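How a Robot Decides What to Do Next

A robot in a kitchen needs more than motors. It needs software, a set of instructions that a computer follows. At the Mivholm Learning Center, visitors aged 6 and up can find out how this software works.

The first part is called perception. A camera sends a picture to the computer as a grid of tiny colored dots. The software compares the dots with pictures it has studied before and suggests a name for each object.
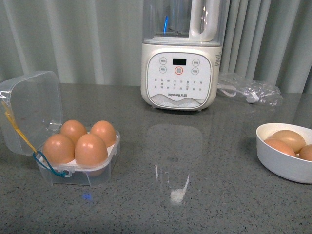
The second part is called planning. The software breaks a large job into small steps and puts them in order. Aino Pesonen, who writes planning programs at Hedwood, tests each plan on a computer screen before a robot tries it. One plan may be tested 300 times.

The third part is called control. It tells each motor how far to turn and how fast.

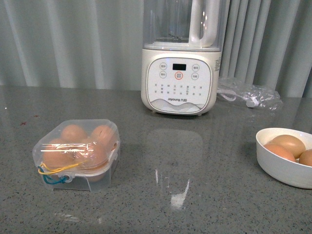

Planning software must also understand how objects fit together. A person knows that an egg in a box has to be reached differently from an egg in an open bowl. For the four eggs in the clear container, the plan must deal with the lid and its clasp. For the eggs in the white bowl, it has no lid to consider. Clear plastic is difficult for perception software, and Kolbrún Kvaran's team at Rudbridge is studying this problem.

Words to know
Perception: finding out what is nearby
Planning: choosing steps and their order
Control: guiding the motors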